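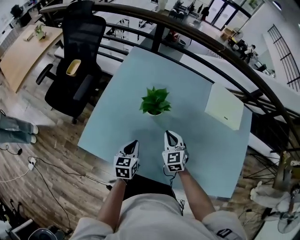
Grippers & Arms | News in Brief

Two grippers, one plant pot: our first go with the Urix pair

Aug 26, 2019 - 2 min read

I've been nagging Tarek Khasawneh for months to let us put the Urix hand-held grippers up against our old Lasetti set, and this week he finally gave in (thank you Tarek!). So we took over the little blue table up by the railing and got stuck in.

If you missed the January item, the idea is simple enough. You hold one gripper in each hand, do an ordinary job with them, and the marker cubes on the back let the software work out where each hand has got to. Later on the arm has to learn the same job from those recordings. The Lasetti pair does all this too, but it's heavier and my wrists know about it after 90 minutes.

Our test job was moving a small potted plant and then a box, over and over. I thought the plant would be the easy one - wrong! The leaves spread out wider than the pot, so you have to come in low from the side and get the finger next to the rim before you close. Randa Hijazi got the knack of it long before I did. She holds her wrist almost flat and goes in slowly, and her recordings came out much smoother than mine.

We ended up with 1,450 usable recordings out of 1,499, and most of the bad ones were my fault for turning a marker away too fast. The Lasetti set lost nearly twice as many on the same job last time, though to be fair we were using the old Atallah controller then and it did like to drop out.

My one moan is the cable. It hangs down under the grip and I kept wanting to flick it out of the way. Randa says she stopped noticing it, so perhaps I'm just fussy.
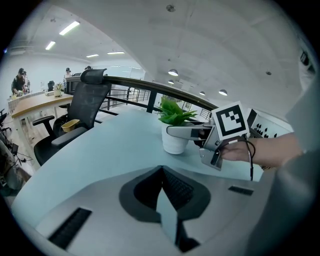
What's next

Tarek wants the same job done on the Gradetton arm with all 8 of us taking a turn, so we can see how much comes down to the gripper and how much to whoever is holding it. I'm hoping for something softer than a plant pot as well - Randa has suggested folded tea towels. I'll post the numbers when we have them.

Filed under: grippers, hand-held, side-by-side

More like this
Atallah controller: why we swapped it out
Gradetton arm, first week on the bench
Which marker size should you print?
Lasetti finger pads, old against new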